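Clause 6

The inspector from Tergate arrived on Mon 30 November and asked to see the standard for hand-held grippers. Hubert Dudek placed it on the desk. It ran to 69 pages, of which Clause 6 occupied one.

"An operator shall raise both grippers before the first task of each session," she read aloud, "and shall hold them until the supervisor has said the word 'accepted.'" She turned the page over. "Who wrote this?"

"Mr. Van Acker," said Dudek. "He retired in October."

"And if the supervisor does not say the word?"

Dudek considered the matter. The standard made no provision for it. In the next room Zlatko Milošević had begun his session, and the supervisor had been called to the telephone -- a long call, by the sound of it.
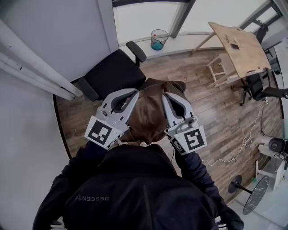

Milošević with both grippers raised, as required by Clause 6.

The inspector went to the door and looked in.

"Mr. Milošević," she said, "you may put those down."

"With respect, madam," he replied, "that is not the word."

She wrote for some time in her notebook. Then she asked Dudek for the amendment form, and he went to find a pen.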